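From: list member
To: playkitchen-swap list
Date: 27/09/2023
Subject: Re: [playkitchen-swap] Wooden food, worth it or not?

Oh, I have been waiting for someone to ask this! I'll answer inside your message and then ramble a bit at the end.

> Hi all, we've got 16 kids coming to the Sernotport playgroup now and the
> play kitchen corner is looking very sad. Half the plastic food has gone
> missing and the rest is chewed. I've been looking at the wooden stuff
> that comes in two halves. Is it worth the money?

Yes yes yes. Ours has had a full year of very rough treatment and I'd buy it again tomorrow. The paint has worn off a few edges and one of the bread rolls has a tooth mark in it, but that's the lot. Check the fasteners before you buy if you're getting it second-hand. The older Gedia sets have hook-and-loop dots glued on and those do peel (a dab of wood glue and a heavy book overnight fixed all of ours). The newer ones seem better, though I've only handled the one set.

> How do you store it? Ours all goes in one big tub and the kids just
> tip it out on the floor.

Ditch the big tub! This made more difference for us than any new toy. We went to small open boxes with low sides, only a piece or two in each, and stood the utensils upright in a cup the way you'd have them beside a real stove. The kids can see what's there, so they pick something and start cooking. Pack-up got easier as well, although I won't pretend the lids of anything ever go back on.

I like to set the table up before they arrive. White paper down first, which on our black tabletop makes the colours really jump out, then the boxes, then the cup at the back where the littlest ones have to ask for it.

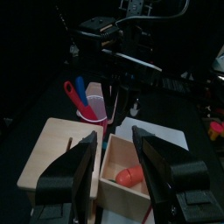
Play kitchen table, with one of the open boxes and the pink-red utensil cup.

The cup is my favourite bit. It's see-through with a white rim, and the bright handles sticking out of it get grabbed before any of the food does. If you're buying utensils, look for ones with a hole in the handle like the red one, because you can hang them on hooks when the table is needed for painting.

> Also what do you do about cleaning? I was told you can't wash wood.

You can't soak it. We wipe it over with a barely damp cloth and a bit of vinegar, then leave everything spread out on a towel till it's properly dry. Never the dishwasher. We lost a lovely eggplant that way last December and I'm still cross with myself.

> Any idea what we should budget? We have $200 and that's it.

Plenty! I'd get 6 good pieces of food, a handful of utensils and some plain boxes, and keep the rest for paper. Pathirana has unpainted boxes in the craft aisle, and a bit of fine sandpaper takes care of any rough spots. Sullero does nice chunky vegetables but they sell out, so grab them when you see them.

One more thing, slightly off topic: has anyone tried making their own cutting food out of dowel offcuts? I've got a bag of them in the shed and big ideas. Carrots look easy enough. I'm less sure about a tomato. If you've had a go, please tell me what paint you used and whether it survived being licked.

Happy to bring our spare boxes to the next swap if you'd like to see the size before you buy. Just yell.

--
playkitchen-swap mailing list
To leave the list, reply with "unsubscribe" in the subject line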